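Subject: Re: [kitchen-remedies] Onion syrup vs. ginger syrup, which keeps longer?

Hi all,

I've had such a good week with this that I have to write it all up before I forget! Jayanthi Kamath wrote:

> I made the ginger syrup from the list archive and it went
> cloudy on me in a few days. Tastes fine, smells fine, but I
> threw it out to be safe. Is it the honey? Should I be cooking
> it longer? My mother made onion syrup every winter and I don't
> remember hers ever clouding, but she also never had any left
> over, so maybe that's the answer. Also, peel or no peel?

Jayanthi, I don't think it's the honey, and please don't cook it longer. Cloudiness with ginger is very often just starch from the root settling out. Older, fatter roots have more of it. You were right to toss it if you weren't sure, though. I do the same (fizz, sour smell, any fuzz at the rim and out it goes, no tasting to check).

What I do now, after a lot of messing around: I grate the ginger instead of slicing it, squeeze it through a cloth into a tall glass, and let it stand in the fridge until there's a white layer at the bottom. Then I pour off the clear part and leave the white behind. It's so satisfying! The clear juice goes into a small pan with an equal amount of water, I bring it up just until it steams, take it off the heat, and stir in the honey once I can hold my finger against the pan. Mine is good for 7 days in the fridge and I don't push it past that. I make half a jar at a time, and it's usually gone by then anyway.

On peel: I scrub and leave it on if the skin is thin and smooth. If it's the wrinkly kind, peel it with the edge of a spoon.

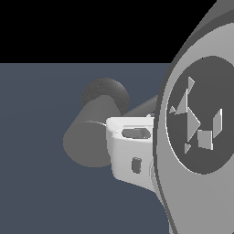
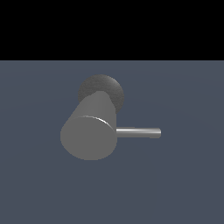 Jayanthi Kamath wrote back to me off list and said I could pass this along: the grated version stayed clear for her, but she found it much hotter than the sliced kind and ended up using half the ginger with a strip of lemon rind. She also wants to know if anyone freezes it.

I do! Ice cube tray, then into a bag once they're solid. One cube in a mug of hot water is just right for me at night when my throat is scratchy. The lemon rind sounds wonderful and I'm trying it with the next batch. I'd fish the rind out before the honey goes in, mine turned bitter when I left orange peel sitting in a syrup once.

As for the onion one, I still make it the plain old way, chopped onion layered with honey in a jar, overnight in the fridge, strained in the morning. I only make enough for two days. I've seen people leave it out on the counter for a week and I wouldn't. And the usual reminder for newer members, no honey in anything for babies under a year, and if a cough hangs on or you're short of breath, call your doctor and save the syrup for your tea.

Has anybody tried either of these with turmeric added? I have a big knob of the fresh stuff and stained fingers already, so I may as well keep going.

Happy stirring,
Wiriya

Recent messages on this list
Thyme steam for stuffy noses, how hot is too hot?
Re: Straining cloths, what do you use
Re: Re: Salt gargle amounts
Drying elderberries in June??
Fennel seed tea after dinner
Re: Labels that survive the fridge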